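TIRNVILLE -- The Jidandale Reuse Center will open a sorting room for small household items this month, giving residents a place to drop off the odds and ends that most thrift shops turn away.

The room takes pens and markers, kitchen utensils, toys, small boxes and similar goods. Items are collected in metal bins, checked, and sent to one of 3 places: the center's own shelves, local classrooms or scrap.

"People bring us a drawer, basically," said Lemlem Birhane, who manages the center. "They dump it out and there's a spoon in with the markers and the kids' toys. We used to say no to that."
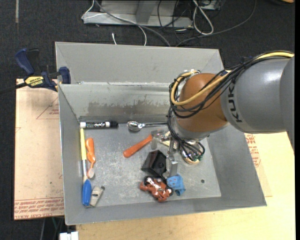

The center began accepting mixed loads in February as a trial. It took in 1257 items in the first month, and 784 of them went back out to homes and schools. Most of the rest was scrap metal and dried-out markers, Birhane said.

Kiros Lencho, a teacher at Workneh Elementary, picked up two boxes of toys and art supplies during the trial. He said the markers alone saved his classroom a trip to the store.

The sorting room is in the back of the former Vevari hardware building and covers around 310 square feet. Shelving and tables came from the old store. Deliveries will be accepted at the side door on weekday mornings, and there is no charge to drop off.

Batteries, knives, glass and anything with a power cord will not be accepted. Loads should fit in a single grocery bag or shoebox.

The room opens to the public on Jul 9, 2026. Ebise Weldu, who runs the front desk, said residents with larger loads should call ahead so that a bin can be set aside.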